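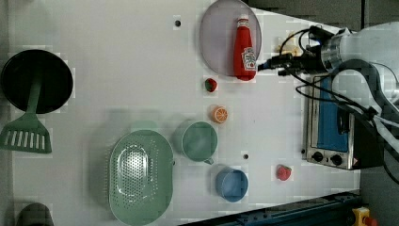

4.2 Picking objects by label instead of shape

I went into this part of the study thinking that shape would carry us most of the way. A bottle is a bottle, right? Gultudik, our grasp planner, disagreed. When I trained it on outlines alone, it kept proposing grasps at the neck, and narrow necks are where our fingers slip. So I added a second input, a patch score from Prindance that rewards any flat, high-contrast region big enough to close on. Labels score very well on that!

The training set for this section has 1,258 grasp attempts on kitchen toys, of which I held out 452 for testing. I kept the clutter in on purpose. Cups, plates and toy food stay on the table, and the planner has to work out for itself which of them are in the way. Khurram Khokhar wrote the reset script and set the rule I like best, that an attempt counts as a success only if the object is still in the fingers after the full lift. A bottle that gets nudged upright and then dropped is a failure, however pretty it looked on the way.

I also compared overhead views where the arm hides part of the table with views where it doesn't (Figure 3). Cables turned out to matter more than I had guessed – a dark line across a plate splits it into two shapes as far as the outline model is concerned.

Figure 3. Overhead view with a black cable crossing the green plates and the ketchup bottle standing on the round plate.
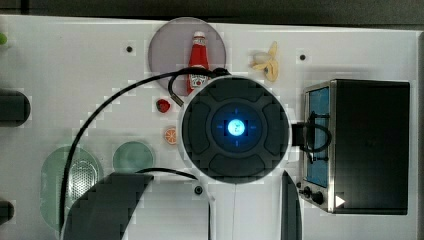
4.3 Where the patch score helps, and where it gets silly

Adding the patch score moved most bottle grasps down from the neck to the body, and I'd happily stop the section there if the score didn't have such odd tastes. It loves anything with contrast. With the gripper's dark jaws at the label of the ketchup bottle, as in the view below, the score is doing just what I wanted, but the slotted blade of the green spatula is sitting on the same table with its row of white slots, and a pattern like that is very tempting too. I ended up capping the score for repeated stripes, using a threshold tuned on some 926 of the training attempts. The cap is crude, and I'd love to swap it for something learned. Ko, our older baseline, has no patch score at all, so I ran it without the cap. The Drorncombe variant in Section 5 uses the same threshold for every object. 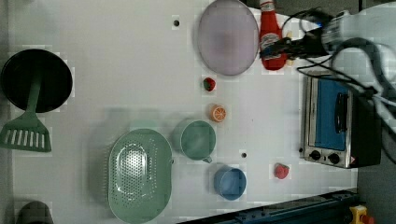

Choosing a target is only half of the planner's job, and the other half is deciding how close the arm may come to everything else. I give each detected object a safety margin that grows with its footprint, so the oval colander claims a lot of table while the strawberry below the lavender plate claims almost none. I tried 11 settings for the growth rate and kept the smallest one that never blocked a reachable bottle. Bigger margins made the arm timid – it would rather give up than pass over a plate.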